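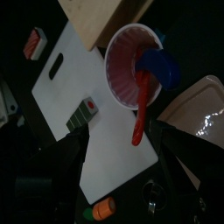
Pregunta una lectora, Carmela, en los comentarios de la primera parte: si el brazo cuesta lo que cuesta, ¿de verdad hay que contar también la pinza, los dedos de repuesto y hasta la comida de plástico?

Pues sí, Carmela, hay que contarlo todo, y me alegro de que lo preguntes porque es justo lo que yo no hice la primera vez. En la primera parte hablé del montaje y me dejé el dinero para otro día. Hoy toca el dinero.

Recordatorio rápido para quien llegue ahora: compré el kit Bovarstead de sobremesa, con pinza de dos dedos y cámara pequeña en la muñeca, para practicar tareas de coger y dejar cosas en un taller de barrio. Nada industrial. Lo pagué yo, nadie me ha regalado nada, y la factura fue de 3677 euros con el IVA incluido. En esa cifra entran el brazo, la pinza, la cámara, la fuente de alimentación y una licencia del programa Plisow para un año. No entran el ordenador, la mesa ni un solo objeto que agarrar (y un brazo sin nada que agarrar aburre enseguida, os lo aseguro).

Empiezo por lo que me gusta. La pinza me parece muy buena para su precio. Los dedos son negros, angulosos, y se meten bien entre piezas que están cerca unas de otras. La cámara en la muñeca fue lo que más dudé al hacer el pedido, porque encarecía el kit, y ahora sería lo último que quitaría. Ves lo que tiene la pinza delante, que es lo que te interesa cuando intentas ir a por un rollito de sushi de juguete que está encima de una tabla de cortar. Eso sí, los dedos ocupan un buen trozo de imagen y hay que acostumbrarse.

Lo que me gusta menos: los brillos. Si tenéis una bandeja con superficie brillante, como la mía de color beige rosado, os va a salir llena de reflejos blancos. Y el fondo oscuro que puse, que me parecía elegantísimo, se come los dedos negros. Si volviera a empezar compraría una superficie gris clara y mate y me ahorraría unas cuantas palabrotas. También metería una lámpara difusa en el presupuesto desde el primer día. La mía costó 28 euros y la pedí tarde, con sus gastos de envío aparte, claro.

Vamos con los consumibles, que es por donde se escapa el dinero sin que te enteres. El juego de dedos de recambio de Primard me salió por 87 euros. Me dolió! Pero los originales tardan semanas en llegar y con un dedo tocado el taller se queda parado. Mi consejo es pedirlo junto con el brazo y meterlo en un cajón. La comida de juguete, en cambio, es la mejor compra de todas: el lote con sushi, zanahoria y compañía fueron 23 euros en un bazar, y da muchísimo juego — hay piezas cilíndricas, piezas con forma de bloque, mangos largos, de todo un poco. El vaso rosa acanalado donde meto los utensilios ya lo tenía por casa. La tabla blanca también, y os recomiendo que la vuestra tenga ranura en un extremo, porque da una forma más con la que practicar.

La licencia de Plisow merece párrafo propio. El primer año viene incluido y te olvidas de que existe. Luego se renueva, y el precio de renovación no aparece en la página del kit, hay que escribirles. A mí me contestaron en dos días y con amabilidad, todo hay que decirlo, pero me parece feo que no esté a la vista. La mía vence en septiembre y todavía no he decidido si la mantengo o me paso a algo libre, que lo hay, aunque pide más horas de pelearse con la consola.

¿Y el Ponce, que me preguntáis tanto? Lo tuve prestado una tarde. Brazo más barato, acabado más tosco, y la cámara va en un trípode aparte que tienes que comprar tú. Si ya tenéis cámara y trípode, echad cuentas, porque puede compensar. Si partís de cero, al final la diferencia se queda en bastante poco y el Bovarstead llega con todo pensado para ir junto. Para un instituto con varios puestos yo miraría un Bovarstead para empezar, y ya se vería el segundo al curso siguiente.

Cosas que apuntaría en la hoja de gastos antes de pulsar el botón de comprar: dedos de recambio, lámpara, superficie mate, objetos variados, renovación de la licencia y una mesa que no baile. Lo de la mesa lo digo en serio, la mía bailaba y me tiré una semana echándole la culpa a la calibración.

Nota final, un ocho. Le quito un punto por la licencia escondida y otro por el manual, que viene solo en inglés y con los diagramas diminutos. Si alguien ha renovado ya con Plisow y quiere contar lo que ha pagado, los comentarios siguen abiertos.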